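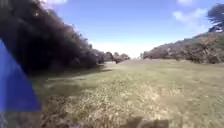 Figure 1. Onboard view during a field run, student platform Laitinen.

3.2 Outdoor Trials

The navigation stack was written by the students of the Tondier course and moved from simulation to grass in the last weeks of term. Each of the 2 teams drove the same 300 m route at Sakcombe, first under manual control and then with the planner active. Exposure was locked before each run, which proved a poor choice for ground of this kind. In Figure 1 the band of shadow along the tree line on the left and the pale, bright sky at the horizon fall within one view, and the foreground grass is smeared by motion. The blue body panel at lower left was masked before feature extraction.

Features were limited to 200 per image. Saarela's team kept the strongest responses regardless of position - most of them on the skyline - while Pitkänen's team divided the image into cells and set a limit for each. The second method gave steadier heading estimates in open grass but lost track more often in turns. Both teams logged wheel odometry through the Arnerar interface. After runs with dropped packets were removed, 155 log segments remained for the comparison in Section 4.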